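Kutomlow two-compartment lunch box, three months in

Bought two of these in March, one for me and one for my daughter (she's in first grade, eats like a bird, loses everything). Writing this on a lunch break so excuse the typing.

Short version — good box, annoying lid, would buy again on sale.

Background. We went through a lot of plastic ones. The last set was from Clerkov and it went orange after one round of spaghetti and never came back. Also the little clips snapped. So I wanted steel, no clips, nothing to lose. Aivar Sepp at work has had his Kutomlow for years and it looks beat up but it still closes, so that was the whole of my research.

Size

Smaller than I thought from the listing. Fine for a kid. For me it's a sandwich cut in half on one side and then grapes or whatever on the other. If you're used to a big salad box you will be hungry by 3. I measured nothing, sorry, go by your own lunch. I carry a banana separately now.

Weight is OK. 254 grams on my kitchen scale with the lid off. My old glass one was a brick compared to this.

The divider

Fixed, doesn't come out. I like that. Removable ones always end up in the back of the drawer. Dry stuff stays where it should. Wet stuff is another story — I put pickle slices on one side and crackers on the other, walked 11 blocks, soggy crackers. So the wall stops food and does nothing about liquid. Yogurt, dressing, cut melon all go in a separate jar. Kutomlow does say this on the leaflet in tiny print, to be fair.

The lid

OK so this is where the star went. It just presses on. No latch. When it's new it is STIFF. You have to get one edge down first and then push along the other side, and if you try to do it flat it pops up at a corner. My daughter couldn't do it for the first two weeks and came home with it wrapped in a napkin. Her teacher was opening it for her every day, which I felt bad about.

What helped was practice at the kitchen table, nothing fancy. Five minutes before dinner, put the lid on, take it off. She's fine with it now. It also loosened up a bit by itself, mine is easy and hers is nearly there.

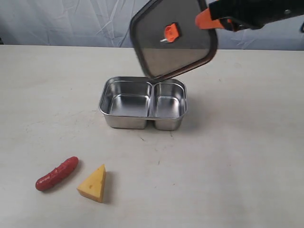 Packing it for a small kid

Things that worked for us:

Cheese in chunks, not slices. Slices stick to the steel and come out in shreds.

Sausage, cold, cut up the night before. Let it cool all the way or you get drops under the lid and everything tastes like the fridge.

Toast fingers on their own side. Don't mix with fruit, ever.

Don't fill above the rim. The lid will go on if you lean on it but it comes off in the backpack. Ask me how I know. There was hummus in a library book and I paid for the library book.

Rimantas Raudsepp, who has the desk next to mine, uses cupcake liners to split one side in two. Tried it, works, a bit fussy at 6:30 in the morning.

Cleaning

Dishwasher, bottom rack, every night. Steel still looks good apart from scratches, and you will get scratches in the first week so don't be precious. The corners inside are rounded enough that a sponge gets in. The lid I do by hand, top rack made me nervous. Crumbs collect under the lip, run a fingernail round it. No smell so far, even after tuna. The Vörös one my sister has does hold a smell, but hers has a rubber seal, so that's the trade — seal and smell or no seal and leaks.

Not for the microwave obviously. I forgot this when ordering. If you heat your lunch at work, get glass.

Customer service

One of mine came with a dent in the corner. Emailed on a Thursday, got an answer from Nuria Alcaraz at the Flirnville store the same afternoon, new one showed up and they didnt want the old one back. It holds paper clips now. Can't complain about that at all.

Price

Too much at full price. I got mine with a coupon and I'd wait for another one. They do a sale every so often, sign up for the emails and then unsubscribe.

Four out of five. Would be five with a lid a six year old can open on day one. If they ever sell spare lids I'll take two, she has left hers on the bus once allready.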